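*21 September 2018*

# In Praise of the Folding Table

My sister-in-law is furnishing her first real dining room, and for most of the summer she has been sending me links to tables. They are handsome things. One of them, from a company called Skoston, is a great slab of oak on a pedestal, and you would need four strong cousins and a door taken off its hinges to get it into the house. She asked me what I thought and I told her, a bit too quickly I'm afraid, that if it were my money I would buy a pair of folding tables and spend the rest on chairs and food. She took it as a joke. I have been turning it over ever since, and I'd like to make the case properly, with the time and space that a text message doesn't give you.

I grew up eating off a folding table. It lived behind the kitchen door and came out at mealtimes, and then it went back again so my father could get to the back porch. I did my homework on it. My mother cut out dresses on it, grumbling because the fabric hung off both ends, and every year in June it went outside for my grandmother's birthday and came back in with grass stuck to its feet. When I got my own place I bought a big fixed table, mainly I think to prove that I could, and for years I walked around the thing sideways with a laundry basket on my hip. It seated eight. There were two of us! The other six places filled up with mail.

What I hold against the big table is that it makes up its mind about the room and then you have to live with the decision. You can't dance in there, you can't lay out a quilt on the floor, and if somebody's kid needs to sleep over you end up putting the mattress half underneath it. I know people with lovely big houses for whom none of this matters, and I wish them joy of their oak. Most of us have one room that has to be several rooms in the course of a week, and I think the furniture ought to help.

I can hear my friend Nayeli Montoya objecting already, because she has objected to my face. Nayeli thinks folding tables look temporary, and that eating at one makes a person feel as if they haven't moved in yet. She also brings up the wobble. I'll give her the wobble, up to a point. There are bad folding tables in this world, and I have owned a couple, including one whose legs let go in the middle of a pot of soup. But I have also sat at very expensive fixed tables with a wad of napkin under one foot. Legs that spread wide under the top, with rubber caps on the ends of them, will do a great deal for you, especially on tile, where bare metal skates around and makes a noise you feel in your teeth. Before you pay, open the table up in the store and lean on each corner with your whole forearm. Don't be shy about it.

As for looking temporary, I think that comes from buying the plain gray kind and then apologizing for it with a tablecloth. A folding table can be as dressed up as you please. My favorites are the square ones with a shiny printed marble top, cream and white with pink and orange veins running all over it, and a thin red edge. Nobody is going to be fooled into thinking it came out of a quarry, and I can't see why that should bother anybody. It's cheerful. Crumbs disappear into the pattern until you're ready to deal with them, and then one pass with a damp rag does it. Put that top on a floor of marble-look tile, in white and soft gray, and you have two kinds of pretend stone in one room, getting along better than a lot of real things do.

And please, if you can manage it, buy two that match. I can't say this strongly enough. I paid 60 dollars apiece for mine, and the oak slab, before delivery, was 600. With a pair you push them together for company and pull them apart for everything else. One can hold the food while people eat at the other. The kids can have their own and spill whatever they like on it. You can leave a small gap between them, enough to get a broom handle through, and each one becomes its own little country, with the jigsaw puzzle on one and the forks and plates on the other, and no one has to clear away a half-finished sky because the rice is ready. That alone has saved more good moods in my house than I could tell you.

There is a deeper reason too, I suppose, and I'll only say it once because it embarrasses me slightly. Setting up a table is a small act of hospitality in itself. When I hear the legs click I know that somebody is about to sit down. The big table was always there, and so I stopped seeing it, and we ate on the couch more nights than I'd like to admit. Now one of us has to open the table on purpose, and once it's open it seems silly not to put out proper forks and sit at it for a while.

My sister-in-law is still leaning toward the oak, by the way. She says it will last a hundred years, and it may well. I've told her I'll come to dinner either way. 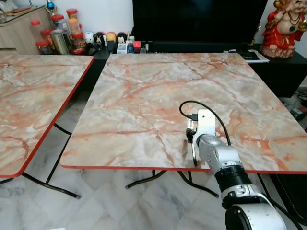
## A few notes if you're shopping

Measure the spot where the table will live when it's folded as well as the spot where it will stand open. I forgot to do this and mine stuck out past the bookcase until we moved the bookcase.

Run your finger along the edge trim all the way around, corners included, and pass on any table where it lifts. Take a spare set of rubber caps if the store has them, and keep them in the drawer with the batteries.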